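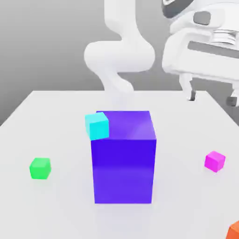 Stallow Brings Back Its Winter Pac Boot

Monday, June 22, 2020

I know, I know, it's June and you're thinking about sandals. But the fall gear news has started landing in my inbox, and the one I've been waiting for came this morning: Stallow is bringing back the Nerko, the felt-lined pac boot it dropped a few years ago (I still have my old pair, and the left one leaks like a sieve).

The new Nerko has a rubber bottom, a full-grain leather upper and a removable wool felt liner you can pull out and dry by the stove overnight. It laces up with speed hooks now, which my cold fingers are going to love! The old eyelets were miserable in a duck blind at five in the morning. There's also a wider toe box, so you can finally wear two pairs of socks without losing the feeling in your little toe.

Price is $172 for the 10-inch and $222 for the insulated 14-inch. That's more than I paid last time, but the liners used to be sold separately and now you get a spare pair in the box.

I called Randi Viklund at Stallow to ask about sizing, and she told me they run big - go down a half size if you're between. Men's and women's sizes both ship in August, in brown or dark olive. No camo this year, sorry.

If you can't wait, Brasa still has the last of its Stasiv rubber knee boots on clearance for $143. They're a good boot for mud and early season, but there's no insulation at all, so I wouldn't sit still in them past October.

I've got my name down for the 14-inch and I'll post again once I've had them out in some real slush.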